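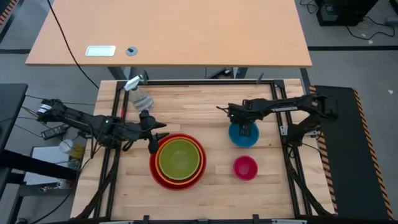 Red, orange, lime green, and a blue one on its own.

So, breakfast. I have been promising a breakfast post since January and I keep getting distracted by dinner, but my sister-in-law came to stay and she's a morning person (I'm not, we've made peace with it), and for once I was awake and dressed and hungry before nine. We went to Kedska.

If you don't know Kedska, it's the narrow place on the corner where the shoe repair used to be, with the green awning and the one parking spot that is always, always taken by the same white van. It only does breakfast. They open at seven, they close at noon, and if you turn up at five to twelve you'll get coffee and a look. I've had the look. I deserved it.

The thing to order is the porridge. I know! I grew up on the gluey kind, the kind you could have hung wallpaper with, and I went years without touching it. This one is made with barley and oats together, cooked slow with a bit of cardamom, and it comes with a spoonful of date syrup and a knob of salted butter going soft in the middle. You eat from the outside in. My sister-in-law mixed hers all up at once and I had to look out the window.

I also got the eggs, because I can't go out for breakfast and not get eggs. They do them baked with tomato and a lot of black pepper, and there's flatbread on the side that comes from Abbasi, the bakery two streets over. I have written about Abbasi before, probably too much. The bread still had those dark blistered bits on top, and I used the last piece to clean the dish, in public, with no shame at all.

Coffee is fine. Not why you go. I'd get the tea, which comes in a pot that pours properly, and I wish I didn't have to mention that, but I've mopped up after a lot of cafe teapots in my life.

Prices have crept up a little. The porridge was nine dollars and the eggs were thirteen, and a pot of tea for two people was six. For this neighborhood that's still decent, and I've paid more for a worse egg at that hotel brunch I was so grumpy about last year (2,909 of you read that one, by the way, easily the most any post here has ever had, so apparently you like me cross).

I got talking to the owner, Sobia Afridi, while we waited to pay. She used to run the kitchen at Unosel, back when Unosel was good, and she left to do something small that would let her be home in the afternoons. She told me the porridge was meant to be a winter thing and she tried to take it off the menu in May. The regulars were so put out that it was back within the week. She puts stewed apricots on it in summer instead of the butter, but you can ask for the butter. I will be asking for the butter.
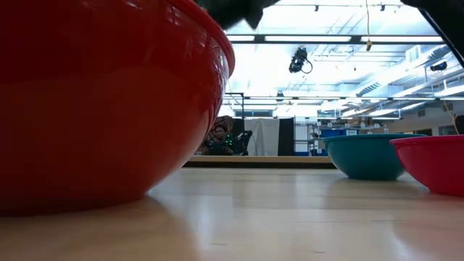
She also told me how she does the barley, and I've tried it twice at home now, so I'll pass it along. Soak it overnight with a pinch of salt. In the morning, drain it and give it a good half hour at a low simmer before the oats go anywhere near the pot. That was my mistake on the first try, I put everything in together and the oats had gone to mush while the barley was still like gravel. The second try was much better. I used 140 grams of barley, which made enough for two of us with leftovers, and the leftovers heated up nicely the next day with a splash of milk. Crush the cardamom yourself if you can. The ground stuff in my cupboard was so old it smelled like the cupboard.

My date syrup is the one from Nandix, the little grocery by the train station, bottom shelf, next to the pickles. It's thinner than the one at Kedska and sweeter too, so I used less. If anyone knows a thicker one that doesn't cost a fortune, please leave me a comment!

A couple of practical things. There are only a few tables and they don't take bookings. We got there at twenty past eight and walked straight in, and by nine there was a line out the door with two strollers and a very patient dog in it. The bench along the back wall is the comfy spot. The stools in the window look lovely and they are murder on your knees if you're over five foot six. There's a step at the front door and the bathroom is down some stairs, so call ahead if that's a problem for you – they have a side entrance, but somebody has to come and unlock it.

They take cards now, finally. The cookies by the register are from Abbasi too, and the sesame ones go first. I bought four for the walk home and we got as far as the post office.

My sister-in-law has already asked if we can go again when she's back, and she wants to try the potato thing the table next to us had, some sort of cake fried very crisp with yogurt over it and a heap of chopped herbs. I stared at it so hard the man eating it offered me a bite. I said no, and I've been thinking about it ever since.

Next up is the noodle place, I haven't forgotten, I just need to find someone who'll split the big platter with me.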